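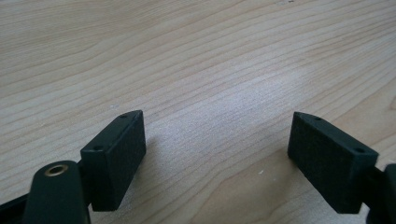 What does Grulby 4 change for a team that already runs a planner?
It moves the grasp check ahead of motion planning, so that a pose the fingers cannot reach or hold is rejected before any trajectory is computed. The existing planner stays in place and receives a shorter list of candidates.

FOR IMMEDIATE RELEASE

Timgate Releases Grulby 4, a Grasp Checking Layer for Two-Finger Grippers

STORKUNCOMBE, 17 Feb 2020 – Timgate today released version 4 of Grulby, its software for checking grasp poses on parallel and angular two-finger grippers. The release adds a new contact model, a rewritten calibration tool and a command-line interface for batch runs.

Grulby sits between a perception system and a motion planner. It takes a list of proposed grasp poses, a depth image and a description of the gripper, and returns the same list with each pose marked as accepted, rejected or uncertain. Rejected poses carry a reason code. Version 3 used nine such codes. Version 4 uses 14, after the single code for "collision" was split according to which part of the gripper is involved: fingertip, finger body, linkage, mount, housing or cable.

"Our users were getting a collision flag and then spending an afternoon working out what had touched what," said Lensa Alemayehu, who leads development of Grulby at Timgate. "The code now names the part. Most of the work in this release went into that and into the calibration tool."

Contact model

Earlier versions treated each finger as a rigid box that stayed parallel to its opposite number. That assumption fails on linkage grippers, where the finger faces can change angle as they open and close. Grulby 4 reads the linkage geometry from the gripper file and computes the face angle at each opening width. Users with strictly parallel grippers can leave the linkage section blank and will see the same results as before.

The model also accounts for clearance under the fingers. A minimum height above the support surface can be set per gripper or per task. Flat, low objects are handled as a separate case, with their own approach angle limits.

Calibration

The calibration tool estimates the position of the fingers relative to a camera mounted on the gripper. It needs 15 views of a flat, unobstructed surface with the fingers open, plus one view with the fingers closed. No printed target is required. The tool fits the finger outlines in each view, reports the residual error, and writes the result to the gripper file.

Strong glare on a polished surface can still degrade the fit. The tool marks affected views and asks for replacements. It does not discard them on its own.

"We left that decision with the operator," said Américo Fonseca, who wrote the calibration module. "A view can look poor and still hold the only good measurement of one finger edge."

Performance

In Timgate's internal tests, Grulby 4 checked 275 candidate poses per second on a desktop processor with no graphics card. Results will vary with depth image resolution and with the number of parts in the gripper file. A benchmark script is included so that users can measure their own setup.

Early use

Gill, a maker of bench-top sorting cells, has run pre-release builds on its development line. "We replaced a set of hand-written rules that had grown for years," said Conceição Torres, a controls engineer at Gill. "The gripper file took two days to get right – the linkage offsets were wrong in our own drawings. After that we deleted the rules."

Availability

Grulby 4 is available now to all customers with a current support contract. Gripper files from version 3 can be converted with the supplied tool. Files from version 2 and earlier must be rebuilt. Support for version 3 continues until the end of May. Grippers with three or more fingers are not supported in this release.

About Timgate

Timgate develops perception and planning software for robotic handling. The company is based in Storkuncombe.

Press contact: Graça Salgado, Timgate
Technical contact: Salvador Paiva, Timgate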